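Pestden Technical College
Vehicle Automation Laboratory
Unit 6 notes: Forward cameras and the lane controller

Revised May 5, 2026

6.1 What is being compared

Two forward cameras feed the same lane controller. Camera A is the Prinico, with a global shutter and a fixed lens. Camera B is the Vasero, with a rolling shutter, a wider lens and its own exposure control. The controller is unchanged from Unit 5. It takes a left boundary, a right boundary and a confidence value for each, and returns a steering request. In this unit the request is logged only. The steering actuator stays disconnected and a person drives.

Keeping the controller fixed is the point of the exercise. If the steering request differs between two logs of the same stretch, the difference has to come from the image, the detector or the timing, and the order of work below is meant to separate those.

6.2 Why a country road

A marked test track gives both cameras an easy time. The paint is fresh, the light is even, and the background beyond the pavement is bare. A two-lane road through woodland has usable markings, but brightness changes quickly along it and the sky opens as a bright wedge between dark tree lines. An auto-exposure routine that averages over the whole image will let that wedge pull the exposure down, and the pavement loses contrast where the detector needs it.

The second reason is the level crossing. A lane detector handles a straight approach well and has no idea that anything ahead requires a stop. Students often read a high lane confidence as permission to proceed. It says where the lane is and nothing more.
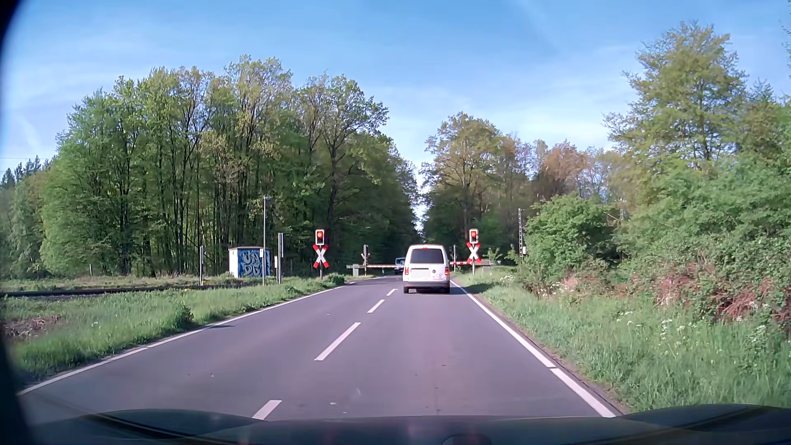 The controller therefore receives a separate stop flag, which overrides the longitudinal request whatever the lane confidence is. The flag is raised by any of the following: a red signal at a crossing, a barrier detected across the lane, or a vehicle ahead inside the stopping envelope. Any one is sufficient. They are logged as separate bits so that you can see later which one came first.

Two cautions on the flag. A brake light and a crossing signal are both small red regions, and a color threshold alone will merge them when a vehicle waits close to the signal post. Use position and housing shape as well. A barrier partly hidden by a vehicle arrives at the detector as two short segments. Join them only if they line up to within the tolerance in the configuration file; otherwise report them separately and let the flag logic take either.

6.3 Mounting and alignment

Both cameras sit on one bracket behind the windshield. Tighten the bracket before calibration and do not touch it afterward. Set the pitch so that the hood or dashboard edge occupies only the bottom of the image. That strip is masked in software. The mask also removes the windshield pillar on the left, which the edge detector will otherwise report as a very strong and completely stationary lane boundary.

Check for reflections off the dashboard. A pale horizontal reflection over the pavement passes most intensity tests for paint. It can be rejected by orientation, and also by the fact that it does not move with the road. The orientation test is cheaper, so it runs first.

Discard the top 32 rows before computing exposure statistics. For Camera B this must be done through the metering window, as cropping the image afterward has no effect on what the camera has already chosen.

6.4 Light and shade on the pavement

Sunlight falling between trees puts pale bands across both lanes. Their edges are blurred and they mostly run across the direction of travel, so the gradient filter should ignore them. Short streaks are more troublesome. One that lies in a lane close to a center dash can be attached to the dash by the grouping step, and the fitted line then leans toward it.

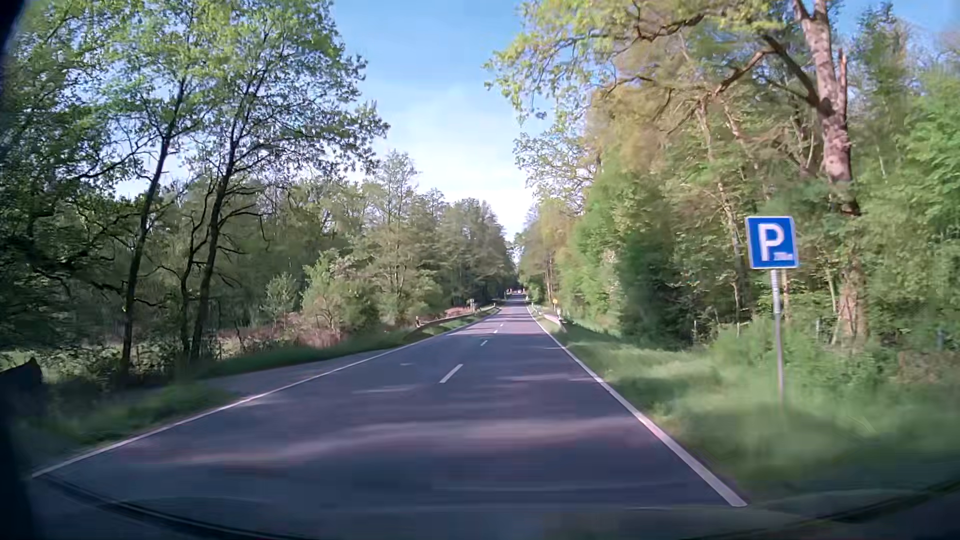 Photo: Pestden Vehicle Automation Laboratory

The March logs showed this clearly with Camera B. Its exposure was still settling when the next band arrived, and the grouping step saw low contrast on one side of the lane and saturated pavement on the other. Camera A with a locked exposure lost some detail in the shade but kept the edge lines continuous. Our recommendation for wooded stretches is a locked exposure on either camera, set on shaded pavement.

Roadside objects give few false lane candidates. Marker posts and sign posts are near vertical in the image and fail the slope test. Guardrails do not: a low rail runs almost parallel to the edge line and has a similar slope. Where both are present, take the candidate nearer the lane center.

6.5 Frame counts and timing

Each camera was asked for one frame per trigger, with triggers 100 ms apart. In the reference log there were 2,242 triggers. Camera A returned a frame for every one. Camera B returned 2,211. The missing frames were not spread evenly, and several fell next to each other. Where frames are missing the controller holds its last boundary estimate and reduces the confidence at each step. This is acceptable on a straight and poor at the start of a bend.

Always align logs by trigger number. Aligning by frame index shifts Camera B by a growing offset and makes it look late, a fault it does not have.

6.6 Bends

On a straight, both cameras support a linear fit. Where the road turns, the far part of the edge lines curls over and the last visible pieces of center marking can stand nearly vertical in the image. A linear fit follows the near dashes and ignores these. The quadratic fit uses them, at the price of more noise when only a few pixels are available.

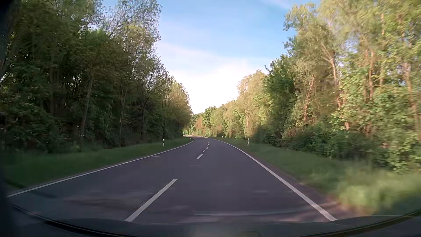 L. Zeng

Switch to the quadratic fit when the far residual exceeds the near residual for three consecutive triggers, and switch back only after ten below the threshold. Without this asymmetry the controller alternates between fits and the steering request chatters. Camera B's wider lens puts fewer pixels on the distant marking, so its far residual is less reliable. Its threshold is set separately in the configuration file.

6.7 Files to hand in

Submit the raw trigger log, both boundary logs and one plot of steering request against trigger number with the two cameras overlaid. State the exposure setting and the fit used. Mark every interval in which the stop flag was raised, and give the bit that raised it. Plots aligned by frame index will be returned for correction.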